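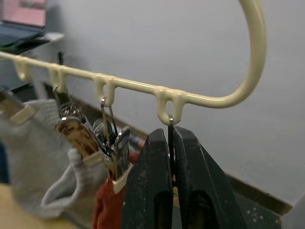 **Telmo Tejada**
*Buyer, laundry and linens, Brastard*

# Murnmont Linen Airer, ceiling-mounted

Every autumn I get letters from people who have moved into a flat with high ceilings and no garden, and who have discovered that wet sheets have to go somewhere. Most of them have tried the radiators. A few have tried the doors. One gentleman wrote to say that he had been drying a double duvet cover over a grand piano, and wanted to know if we did anything a bit more practical. We do, and it goes on the ceiling.

The Murnmont is a pulley airer of the old sort. Two cast iron ends, pine rails running between them, a rope, a cleat on the wall to tie the rope to. You lower it, load it, haul it up again and forget about your shirts until the morning. Your great-grandmother would know how to work it and would probably have views on how you tie the knot.

## What we changed

We sold the first version for six years and it had one fault, which customers described to us in some detail. The pulley squeaked. It was a long, rising squeak, like a gull with a grievance, and it was at its best at six in the morning. Valter Dahlgren in our workshop spent most of a winter on it and has fitted a nylon wheel on a brass pin. It now makes a sort of mutter.

The rope is different as well. The old cotton one stretched, so that over the course of a year the airer came gradually down to meet you. The new rope has a polyester core with a cotton jacket, and stays where you left it.

## Sizes and weights

| | Short | Long |
|---|---|---|
| Rail length | 96 cm | 180 cm |
| Width across the ends | 550 mm | 550 mm |
| Number of rails | 4 | 4 |
| Rope supplied | 8 m | 10 m |
| Finish, ironwork | Black or cream | Black or cream |

Yes, the table mixes centimetres and millimetres. The rails come from one supplier and the ends from another, and they are both very set in their ways.

The short one takes a family's shirts or a week of one person's everything. The long one takes king-size sheets folded once. If your room is less than two and a half metres high, please buy a clothes horse instead - we sell a decent one, the Cifuentes, and you will keep your hat on.

## Fitting it

The airer must be screwed into joists. Plasterboard will hold it beautifully right up until you hang a towel on it. Find the joists with a detector, or by knocking and looking thoughtful, and then drill a small pilot hole to be sure. If the joists run the wrong way for your room, fix a batten across them first and screw the pulleys to that.

Put the wall cleat at shoulder height. Wind the rope round it in a figure of eight, at least three turns, and finish with a hitch. Small children find the cleat fascinating, so go higher if you have any about.

Screws are in the box. They are good ones, and there is one spare.

## Small things, socks and so on

Four rails are splendid for sheets and hopeless for socks, which work their way to the end and drop behind the sofa. Any hanger with clips will hook over a rail and take care of them. You may well have one at the back of a cupboard already, in which case use that and save your money. Hang heavier bits towards the ends, where the iron is, and spread the rest out evenly or the whole thing will tilt like a ferry.

Wool should go flat across two rails. Jumpers hung by the shoulders come down fit for somebody else.

## Looking after it

Wipe the rails with a damp cloth now and then. If the pine goes rough, a light sanding will see to it; don't varnish it, as varnish and wet linen get on badly. Replacement rails and rope are always in stock, and so is the nylon wheel, which will go into the older model if you'd like to put your gull out of its misery.

## Price and delivery

The short airer is £80. The long one is made to order and Iker Robles will quote you by post or telephone, depending on how far it has to travel. He needs to know if you have a narrow staircase. Please be truthful about the staircase.

Orders placed before 2 p.m. leave the same afternoon if we have your colour. Cream usually runs out in October and comes back in time for everybody to have bought black.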